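# Final report: a small runway show and how people watched it

For our project in event communication we followed one student fashion show, the Veltiline evening, from the first planning meeting until the last guest went home. Our question was simple: do people who watch a show on a screen remember the clothes as well as people who sit in the hall?
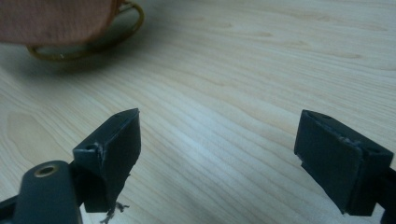
The show took place on a Sunday in the old ticket hall of Gamgate. Three designers presented their work, and the shortest collection, called Bellini, was on the runway for less than four minutes. The hall has 900 seats, which was too much for us, so we closed the balcony with a curtain. On the stream we had 922 viewers at the highest point – much more than we expected. 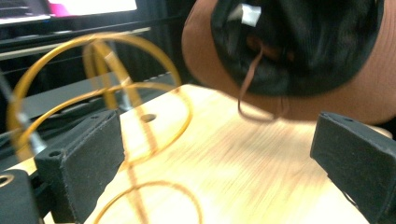 We sent the same questions to both groups on the next morning. Guests in the hall remembered the fabrics better, and the viewers at home remembered the music and the order of the looks. Small things were difficult for everyone. A detail like the small round hole in the pale board is easy to miss when the view is moving, and many people told us the same about the buttons and seams on the stream. We received 37 complete answers, so we are careful with the results. 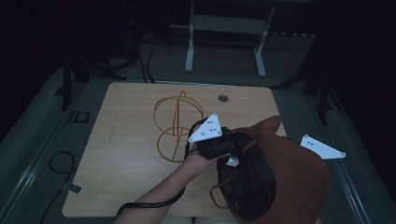 **Department of Fashion and Media Studies, Drirham College**

The second part of the work was the guest evening before the show. We wanted to know if guests who came early and spoke with the designers would stay longer. Most of them did stay, but the drinks were served in the same room and we could not separate the two reasons. Next time we would put the drinks in the corridor.
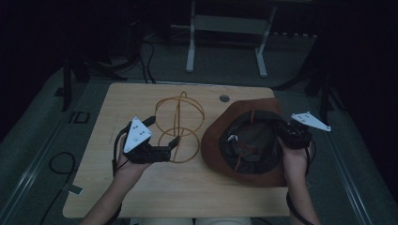
We also made a mistake with the program sheet. The names of the second and the third collection were exchanged, and some answers had to be corrected by hand. The questions, the corrected sheet and the seating plan are in the appendix.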